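Le geste de Cosmin

Par Lindsay Grimshaw — juillet
Lecture : 3 min
91 partages · 12 commentaires

J'écris ça vite, entre deux trains, parce que la consultation du personnel ferme vendredi et que je n'ai toujours pas lu une ligne correcte sur le sujet. On parle du robot. Toujours du robot. S'il va arriver, quand, à quelle vitesse il plie. Très bien. Moi je voudrais parler des gens qui plient déjà, une pince dans chaque main, pour qu'il apprenne.

Pour ceux qui n'ont pas suivi : Fekdale, la blanchisserie de Fliststead, près de 55 salariés, a signé avec Grurnach pour automatiser le pliage. Le système s'appelle Swati. Il n'y a pas encore de machine sur la chaîne. Il y a des heures d'enregistrement. On prend quelqu'un qui sait plier, on lui donne des pinces à tenir à la main, avec des caméras dessus, et il travaille avec ça plutôt qu'avec ses doigts. Un coin, un rabat, on lisse, on recommence. Des centaines de fois la même serviette. Ce qui est enregistré part chez Grurnach.

La direction appelle cela « participer au projet ». Bon.

Cosmin Onu a participé au projet. Il plie chez Fekdale depuis assez longtemps pour ne plus regarder ce qu'il fait, et c'est justement pour ça qu'on l'a choisi. Avec les pinces, il a dû tout réapprendre. Plus de toucher, plus de pulpe du doigt pour sentir si on tient une épaisseur ou deux. Il m'a raconté sa première matinée : le tissu qui glisse, le poignet qui chauffe, l'envie de lâcher tout ça et d'y aller à la main. À la pause il avait plié moins de linge que d'habitude en dix minutes. Le lendemain, mieux. La semaine d'après il avait trouvé des trucs. Pincer plus loin du bord. Laisser retomber le pan avant de tirer, au lieu de tirer tout de suite. Personne ne les lui avait montrés, ces trucs, ils n'existaient pas.

Et voilà mon problème. Ces trucs-là, c'est du travail. Du travail qualifié, même, de l'invention si on veut être généreux. Sur la fiche de paie : même ligne, même taux. « Opérateur linge ». Il a touché exactement ce qu'il aurait touché devant son tapis.

J'ai posé la question à Henrik Kleinschmidt, qui suit le dossier pour Grurnach. Réponse aimable, il m'a rappelée dans la journée, je le note. Pour lui, les opérateurs sont payés par leur employeur pendant les séances, donc la question ne se pose pas. Il dit aussi que les séances sont moins fatigantes que la chaîne : pas de bruit, pas de chariots, on s'arrête quand on veut. Je le crois volontiers pour le bruit. Pour la fatigue, demandez aux poignets.

Je ne suis pas contre la machine, on va me le reprocher alors je le dis maintenant. J'ai travaillé deux étés en blanchisserie quand j'étais étudiante. La chaleur, les draps mouillés qui pèsent comme un veau, les épaules finies à la fin de la semaine. Celui qui trouve ça noble n'en a jamais fait. Si un bras mécanique prend les draps plats, qu'il les prenne, bon débarras. Alina Pîrvu, à la calandre, pense pareil, et elle me l'a dit plus crûment que moi.

Mais Alina ajoute une chose que je trouve très juste. Avant, quand une nouvelle arrivait, on la mettait à côté d'une ancienne. Elle regardait les mains. Au bout d'un mois elle pliait, et l'ancienne avait gagné une collègue — quelqu'un qui la remplaçait le jour où son gamin était malade, quelqu'un à qui râler. Le savoir passait et il restait dans la pièce. Là il passe aussi, sauf qu'il part. On forme une élève qu'on ne verra pas, qui ne dira jamais merci et qui reviendra peut être prendre le poste. Il y a de quoi être bizarre au café.

Parce que ça change le café, oui. Je ne plaisante pas. Il y a maintenant chez Fekdale ceux qui enregistrent et ceux qui n'enregistrent pas. Les premiers sont au calme, on leur demande leur avis, ils ont un planning à part. Les seconds récupèrent les volumes que les premiers ne font plus. Personne n'a décidé de créer deux équipes. Elles sont là quand même. Cosmin s'est fait traiter de « prof » pendant trois semaines, pas toujours gentiment. Un matin il a trouvé son casier plein de torchons en boule. Il rit en le racontant. Je ne suis pas sûre qu'il ait ri ce matin-là.

Il faut voir aussi à quel point le geste est banal. C'est ce qui trompe tout le monde, à mon avis. On s'attend à un laboratoire, et c'est un lit, une chose bleue à plier, et quelqu'un qui tient les pinces. 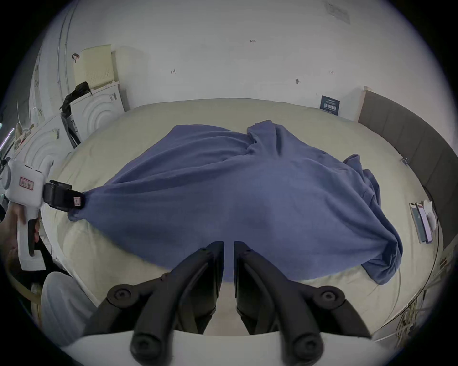

Un tissu bleu sur un lit, du matériel de pince autour.

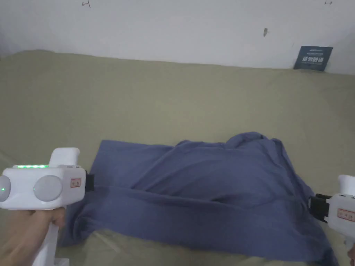
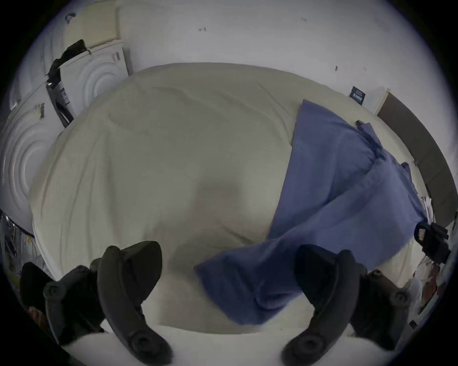

Peadar Ní Chonaill, délégué du personnel, demande 3 choses. Je les recopie telles quelles, elles tiennent sur une carte postale. Une prime horaire pour chaque heure d'enregistrement. Le droit de refuser sans que ça se voie sur le planning. Et une part, même petite, quand Swati sera vendu ailleurs avec des gestes appris à Fliststead. Les deux premières, la direction « étudie ». La dernière, silence.

C'est pourtant celle qui compte. La prime, c'est du salaire, on négociera, on coupera la poire en deux. La part, c'est une autre question : à qui appartient une façon de faire ? On me dit que c'est impossible à calculer. Qu'on ne peut pas savoir quelle serviette de Cosmin a servi à quoi. Peut-être. On calcule bien les droits d'un musicien de studio qui a joué quelques mesures sur un disque. On a trouvé des barèmes, imparfaits, contestés, et les gens sont payés. Que Grurnach propose un mauvais barème, on en discutera, ce sera déja ça.

L'autre argument, je l'entends partout : de toute façon n'importe qui sait plier un linge, si Fekdale refuse on ira voir ailleurs. Alors pourquoi être venus en blanchisserie ? Pourquoi avoir demandé, nommément, les plus expérimentés ? Il faut choisir. Ou bien le geste est banal et on prend le premier venu, ou bien il vaut quelque chose et on le paie.

Je signale au passage que la note envoyée aux salariés ne dit pas combien de temps les enregistrements sont gardés, ni si on entend les voix. J'ai demandé. Kleinschmidt vérifie. Cosmin, lui, a pris l'habitude de se taire pendant les séances, au cas où. Un type qui chantait toute la journée, d'après Alina.

Le registre pour les avis est au bureau du personnel, côté quai, jusqu'à vendredi midi. On peut écrire sans signer. Les intérimaires aussi ont le droit, on a oublié de le leur dire.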